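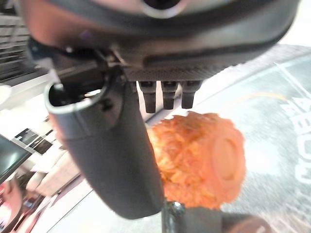 Orange, rough all over except for the flat round end.

Glass table as a drinks table: yes or no?
Forum: Rooms and Furniture > Tables

sayegh_rania
Posts: 206
Wed 30 December
I have people coming tomorrow night and one surface to put everything on, which is the glass table. I paid 271 for it in May and have spent the time since then wiping it. The orange thing is going on it too, as decoration, if I can find a spot where it doesn't look like somebody forgot to eat it. So far I've got as far as one plate and one can. 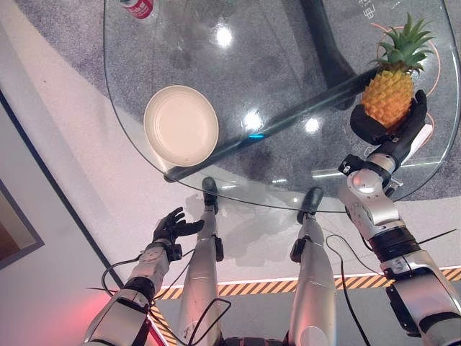
Plate toward the left, can up in the corner, pineapple over on the right.

Questions. Does the pineapple stay? Do bottles go in the middle or at the side? And is there a way to put drinks on clear glass without the whole thing looking like a shop window in February?

odera_e
Posts: 3444
Pineapple stays. Plate goes. A plain cream plate with nothing on it tells guests that the food is finished, and they will stand there being polite about it.

zomden_esi
Posts: 15
Disagree on the plate. It's a perfectly good plate and somebody will need to put olive pits on it by nine o'clock. What I would move is the can. One can by itself looks like you opened the party without us.

sayegh_rania
The plate is for limes. I haven't bought the limes.

Seidu Adjei
Posts: 271
Bottles to one side, all together, tall ones at the back. Don't spread them around the edge. I did that at my sister's place in Akolgo and people circled the table all evening like it was a museum. With a see-through top you also have to think about what's underneath - every ring and drip shows up against a dark base. Coasters, or a tray.

odera_e
A tray on a glass table defeats the point of owning a glass table.

Seidu Adjei
The point of owning a glass table has always escaped me, so that's fine.

zomden_esi
I have the Meltitz tray, the long one, and it covers half of mine. Nobody has complained. I'd use a cloth before I'd use coasters, though. Coasters end up on the floor and then under a heel.

sayegh_rania
No tray, no cloth, I'm being stubborn. Bottles are now in a huddle at the upper left, all the different caps mixed up together, and the pineapple has the right side nearly to itself. It's better than I expected. The bottle at the far left is leaning and I'm choosing to find it relaxed.
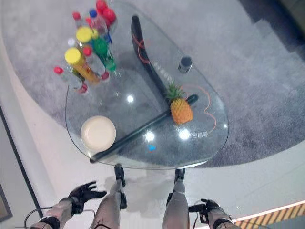

Re: Glass table as a drinks table: yes or no?

odera_e
Much better. The big one with the yellow label is doing all the work, so I'd turn that to face the door. Straighten the leaner. It'll annoy you by ten.

Seidu Adjei
I take back some of what I said. The group looks right. I still want the green one further back, and I'd leave a hand's width between bottles or people will knock over two to get at the third.

zomden_esi
Leave the green one alone, it's a good end to the row. Move the pineapple in a bit. And where are the glasses going? You've left the front bare apart from the plate, which I assume is the plan.

sayegh_rania
Glasses in the front, yes. Also the limes, on the plate, on the table, Emmanuel.

odera_e
If there are limes I withdraw my objection to the plate.

Iddrisu_A
Posts: 206
I had a glass top like this and gave it to my brother in Kudura. Vinegar and water, newspaper, do it the morning after and not the same night. You'll only smear it.

sayegh_rania
Noted. I'll be asleep the same night anyway. Still no word from anyone on where to put the orange thing.

zomden_esi
Next to the pineapple.

odera_e
Anywhere but next to the pineapple.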